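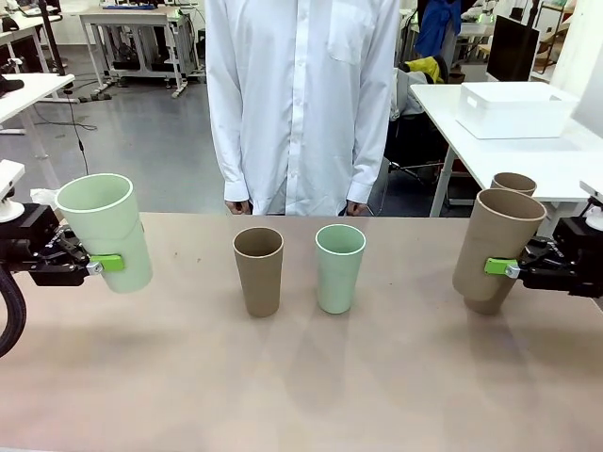
Week 4: Cups, rims and why things nest

Handout for the Tuesday group, Galtau building. Notes by Botond Orbán

Right, last week we did boxes and I promised something rounder. Cups are my favourite subject in the whole module (yes, I know, I said that about lids in February), and I'd like you to come away from this session unable to drink a coffee without turning the thing over first. Bring a ruler and something to draw with. I'll bring the cups.

Taper

Nearly every throwaway or picnic cup you'll ever meet is wider at the top than at the bottom. The slope of the wall is the taper. More of it and the cups slide into one another easily and come apart easily too. Less of it and you get a taller-looking, steadier cup that jams in the stack and makes that horrible squeak when you tug it. The mint-green ones and the tan-brown ones on the table are worth setting next to each other for this. Look at the outline first and forget the colour, then try to draw both from memory. Mine always come out too fat!

Have a go at measuring as well. Top width, bottom width, height, wall angle. You only need the first three, as the angle falls out of them with a bit of school trigonometry – see the sheet from week 3 if that's gone rusty.

Rims

The rim does far more work than people give it credit for. Fold or roll the edge over and a thin, floppy wall suddenly holds its circle, and it's kinder to the lip as well. I tend to draw the rim before anything else and hang the rest of the cup off it. Watch for rims that are paler than the body, too. A light edge against a darker wall makes the opening very easy to pick out, and both of our colours have one.

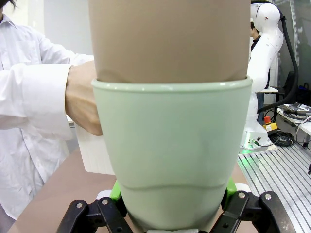
Fig. 2. Mint-green plastic cup with a rolled rim, the body narrowing towards the bottom.

There's a faint wavy line low down on the green cup, about three-quarters of the way to the bottom, where the lower section begins. Put that in your drawing. It's the sort of small thing that gets left out, and then the cup looks like a cone with the point chopped off.

Stack height

This is the sum everyone gets wrong in the test, so read slowly. The height of a stack is one whole cup plus the bit that sticks out for each cup after that. It is not the cup height times the number of cups. If every extra cup adds 4 mm, a sleeve of 20 is one cup plus nineteen lots of 4 mm. Now do it for 100 and tell me whether it'll go in the Langlois carton (inside measurements are on the back of the week 3 sheet).

Try it with mixed cups too. Different makers, different taper, and the stack goes up in fits and starts.

For next time

One page, drawn side on, of any cup you have at home, with the three measurements marked and a short note on the rim. Pencil is fine. Leave it in the Clinduvine tray or upload it to Mevisico, whichever you find less annoying. Handles are week 5, so if you've got a mug with a really bad one, please bring it in.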